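About Kellitz

Kellitz started at a kitchen table in Orwood. Michalis Andreadis wanted blocks and boxes that could live in the same room as the cups and bowls, Oľga Doležal wanted somewhere to keep her paint. We now list 834 pieces, most of them small. Still not many of us. 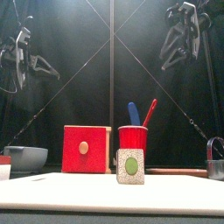 KELLITZ / Home & Play Team

Red box, wooden knob, one side left as bare light wood. People ask if we forgot that side. No -- we like to see the wood. Speckled block with the green circle came later and is Michalis's favorite, don't get him started.

We try everything next to ordinary kitchen things. A red cup, a bowl, a pot. If a color looks wrong beside a pot it goes back to Oľga. She mixed up to 160 reds before the Psarras box, kept the recipe in a notebook, lost teh notebook, found it in December.

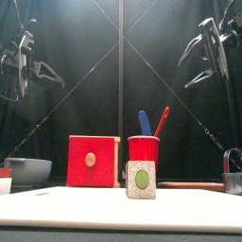

KELLITZ / Home & Play Team

Knob is pale and rounded, easy for small hands and for cold ones. Red front is a bit mottled, we do it that way on purpose. Every box a little diferent.

Shop is open from 10 a.m., ring the bell if the door sticks. Repairs welcome, also loose knobs from the old Londomano range -- bring the box as well, not just the knob.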